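Dec 31, 2019

Handle poses, again

Last working day of the year and I've spent it on the same bug I had in April. I'm writing it down so that I stop rediscovering it.

Background for anyone who hasn't read the earlier posts. Dornen is the planner I maintain for two-armed mobile robots. It takes a goal such as "door open past 60 degrees" and produces a base position and trajectories for both arms. Dostico is the scene generator that feeds it. It builds rooms out of a parts list, picks textures for the walls and hangs a few pictures, then gives Dornen something to plan in. Nuria Escobar wrote most of Dostico and I look after the rest of it badly.

The test I care about this month is the tall door with the vertical bar handle. I ran 395 generated rooms over the weekend. The planner found a path in most of them, but in a chunk of the narrow rooms it would bring the left gripper up near the door, stall short of the handle, and then time out. No collision reported and no joint limit reported. The log just said the goal was unreachable, and I didn't believe it.

My first guess was the inverse kinematics seed. We start the solver from the current joint angles, and if the elbow is on the wrong side it can get stuck. I added 9 random restarts and reran the failures. That fixed a handful and made everything else slower, so it was a factor but not the cause.

My second guess was the right arm. Dornen treats the idle arm as a fixed obstacle unless told otherwise, and in a narrow room it makes quite a large one. I let it move. No change in the success count at all, though the motions got uglier.
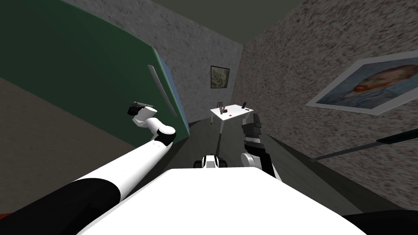 What finally got me there was printing the handle frame in both places and comparing them by hand. Dostico stores it relative to the door panel. Dornen wants it relative to the hinge. The conversion was being done with the panel's width before random scaling was applied, so any door that had been scaled up had its handle reported a bit too close to the hinge. On a standard door the error was zero. On a wide one it was 4 cm, which put the grasp target off the bar and against the panel. The planner was correctly refusing to push the fingers into the door. The message was wrong about why, because the contact check was throwing out candidate grasps before the collision logger ever saw them.

In April it was the same mistake with drawers. I fixed it for drawers.

The fix is one line, plus a test which should have existed already. I've also changed the rejection message so it says how many grasps were dropped and at which stage. For one of the bad rooms it now prints 3,062 candidates rejected for contact, and if I'd seen that number on Friday I would have had my weekend back.

A few other things I noticed along the way and haven't dealt with:

The camera roll isn't being reset between episodes. Some head camera renders come out badly tilted. The planner doesn't use them, so it hasn't hurt anything, but anybody training a detector on them should check first.

Wall textures are picked without looking at the neighbouring wall, so you get two different speckled finishes meeting in a corner. Nuria says this is fine and good for variety. I find it hard to look at, but she's probably right.

Rotation order in the export file is still undocumented. I keep a sticky note on my monitor with it.

I'll tag a release once the full batch has been rerun, which takes the desktop a night and most of a morning. If you're on the old version and only use unscaled doors, you don't need to hurry. If you've got scaled cupboards as well, take the patch now – they go through the same code as the doors.

Next up is the two-handed case, holding the door with one arm while the other reaches inside. I have a branch for it that mostly doesn't work.

4 comments
Share this post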